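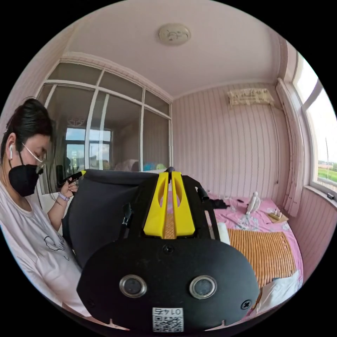

Trandbridge asked at the Tuesday review whether the order should wait until every item below was closed, and suggested that only the spares be held back.

The suggestion is accepted for items 1 and 2. The remaining items must be closed before Ukamine is sent a purchase order.

Pre-purchase inspection: hand-held grippers, household work
Site: Zolamthorpe
Budget line: 207

1. Fingers and finger mountings
Check for cracks, sharp edges and side play.
Result: Pass. Comment: price replacement fingers separately – the present quotation gives one sum for all parts.

2. Screws and lens surrounds
Check that screws are tight and lenses unmarked.
Result: Pass. Comment: add a suitable screwdriver to each kit.

3. Unit labels
Check each label against the asset register.
Result: Open. Comment: the register has no column for the code. To be added before delivery.

4. Working position
Check that the operator can reach the garment from a seat without strain, and that clothes awaiting handling are stacked within reach.
Result: Pass, with comment: allow for a height-adjustable seat in the Major budget.
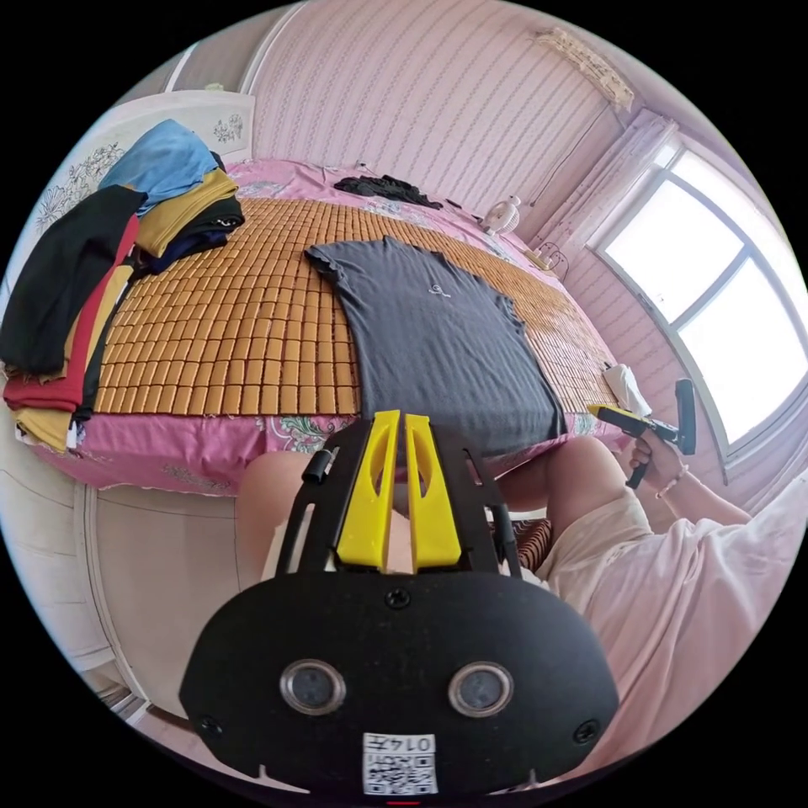
5. Cables and charging
Check that chargers are kept off bedding and that cables do not cross the floor.
Result: Open. Comment: cost of wall-mounted charging points not yet received.

6. Storage
Lockable cupboard required on site. Quotation requested in May and still awaited.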